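Search this site Go

February — by Rocío Sepúlveda

Storing Box Binders in a Low Cabinet: Your Questions

Do binders have to stand upright?
They don't, and I know plenty of people who will tell you otherwise! Standing is lovely when the shelf is tall enough and full enough that nothing leans over. In a low cabinet with only a couple of binders, though, laying them flat is perfectly fine, and the papers tend to sag less that way.

Which way should the spine face?
Toward the doors, please — with the label and the finger hole out where you can get at them. You'll thank yourself in the middle of tax season.

How many can I stack?
I stop at 3 to a pile. After that the bottom one becomes a real chore to pull out, and you'll start avoiding it (I certainly did).

Can I leave one on top of the cabinet?
For the afternoon, sure, while you're using it. Just slide it back from the front edge so a corner isn't hanging over, and keep the doors open until you're ready to put it away.
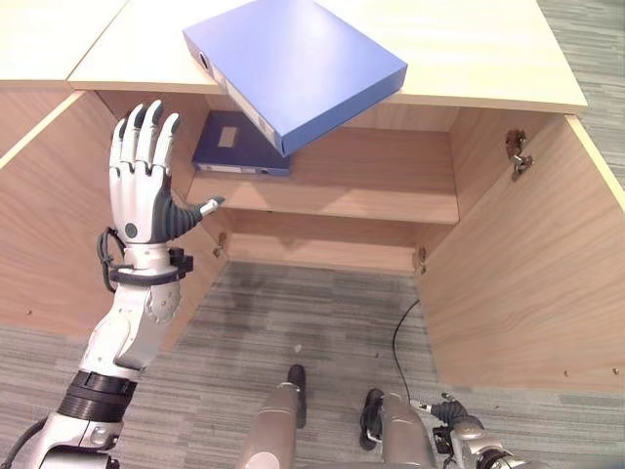

What should I write on the label?
The subject and the years, in thick pen, and nothing more. Kavinda Navaratnam wrote in to say he adds a shelf number too — a nice idea if you have several cabinets to keep straight.

Recent questions
Sorting a drawer of old manuals
Hanging folders or box binders?
When to shred bank statements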